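From: Maiara Pacheco
To: Fosley Seed Swap list
Subject: Re: mailing seeds and tubers, what are you all using?

Hi everybody,

Sorry for the slow answer, October has eaten me alive. I'm replying to Vanderleia's message (pasted in below so you don't have to go digging) and then I've got my own news about the dahlias, so get a cup of coffee.

A plain brown cardboard box is still what I'd pick for tubers, by the way. 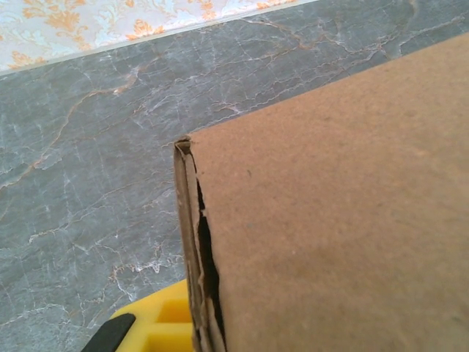
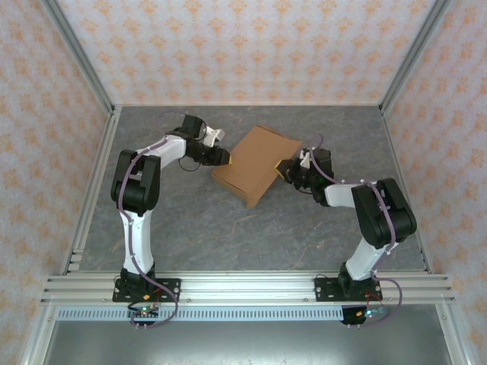
1. What Vanderleia asked

> On the Fosley list, Vanderleia Queiroz wrote:
>
> I have 56 packets of beans to send out and I've never
> mailed more than a handful at a time. Padded envelopes
> or boxes? Last year two of my Falcão pole beans arrived
> as flour, more or less. Also does anyone still have the
> Zinditz squash? Mine crossed with something awful and
> I'd love to start over with clean seed.
>
> And what do you pack tubers in? I've heard peat, sand,
> sawdust and dog hair.

Dog hair!! Who told you that?

Beans go in padded envelopes at my house, but I tape each packet flat onto a piece of old cereal box first so they can't slide down into one corner. The sorting machines at the post office are what turns them into flour. If you write "hand cancel" on the front it sometimes helps and sometimes they laugh at you. For anything over a dozen packets to one person I go up to a small box and stuff the gaps with newspaper.

Tubers get barely damp coir, the kind that comes in a brick. I tried sand one winter and the postage was more than the plants were worth. Label every single one before it goes in the bag — with pencil, on a plastic tag. Marker fades or rubs off and then you've got a mystery dahlia, and I already have 20 of those.

Yes, I have the Zinditz! I grew it down by the compost, well away from the pumpkins, and hand pollinated four fruits with the flowers taped shut the night before. Three of them ripened. I'll put you down for a packet, and if anybody else wants some, write me off list.

2. The dahlias

So the Tramberg finally bloomed. Some of you will remember I got one sad little tuber with one eye on it in the spring swap, and it sulked until August and then went up past my shoulder in what felt like a week. The color is more apricot than the orange I was expecting, with a bit of pink at the back of the petals. I dug it after the first frost and got seven good divisions. One is staying here, one is promised to my sister, and the rest are for the list.

I do still wash mine before dividing, I know some of you think that's asking for rot. I've got them upside down on a rack in the basement and they look fine so far.

3. Swap totals

I finally added up the sign-in sheets. We gave out 803 packets at the fall table, and with the mail trades that makes 3,475 since we started keeping track. Lettuce was left over again. Please, please stop bringing lettuce. Bring peppers, we ran out of those before ten in the morning.

If you took home the box of blank envelopes by mistake, I'd like it back before the winter mailing.

Vanderleia, send me your address again, I only have the old one.

Maiara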